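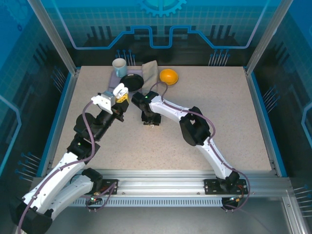 Notes from the Hangar: My Checkride Is Booked

Mar 20, 2019

So I finally did it — I called the flight school at Wistivmont and put my name down for the instrument checkride. I've been dodging that phone call since before Christmas, and my instructor had stopped asking (very politely, I might add!).

My last long cross-country was over to Grudon and back, with a fuel stop at Broridano. The crosswind on the way in was stronger than forecast and I went around once, which I'm oddly proud of. A year ago I would have tried to save that landing. The controller was lovely about it and fit me back in behind a Cessna doing pattern work.

My logbook now shows 886 landings, and I still can't tell you why the ones with passengers are always the bumpy ones.

A few of you wrote to ask about the ground school. We meet upstairs every Tuesday in March, it costs $35 a night, and there are 9 seats left. Bring your own charts and a pencil. We're on holding patterns next, so maybe bring a snack too — last time we ran way over and I drove home starving.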